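Search this site Go Advanced search
October
Farhad Hashemi, Emiliano Ayala, Isauro Cervantes

4.2 Wrong-bin releases after wrist cable drag

The fault showed up in the second block of 200 sorting trials. Same task as before — pick a loose brick, release it in the bin of matching color, return to start pose. First block ran clean. In the second, 9 releases went into the neighboring bin. All 9 with the right arm, all between green and red.

We first blamed the color classifier. Wrong. The Karras logs give the correct label in every one of the 9 trials, and the target pose sent to the arm was also correct. So the error is downstream of perception. Figure 4 shows the bench with both grippers open and one brick of each color still in front of the bins.

What the joint logs show: wrist yaw lags the command during the last part of the approach, then catches up in one jump. The jump comes at or just after finger opening. A brick let go during the jump leaves with sideways speed and clears the shared rim. Ayala reproduced the lag by hand, arm powered down, turning the wrist through the same range. Resistance was easy to feel. The gripper cable was binding at the wrist and acting as a spring.

Why the controller said nothing is the more serious point. Following-error limit in the Gikora driver had been widened during early tuning and never put back. With the limit at its orignal value, 7 of the 9 trials would have stopped before release. The other two stay under it and we can not explain them by the limit alone.

Safety. The same jump happens with the fingers closed, and a person resetting bricks may have a hand near the bins at that moment. After Tlapale raised this we changed the procedure: no hands over the table untill both arms report home. Limit restored. Cable rerouted with more slack. A third block is planned but not reported in this paper.

Figure 4. Bimanual sorting bench, blue, green and red bins.

The left arm has the same cable routing and gave no wrong-bin releases, though its yaw range in this task is smaller, so we would not read much into that. Per-trial lag values are in the appendix.
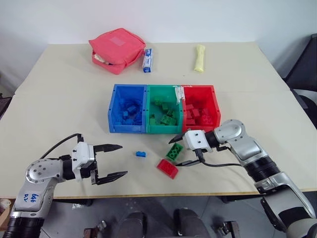
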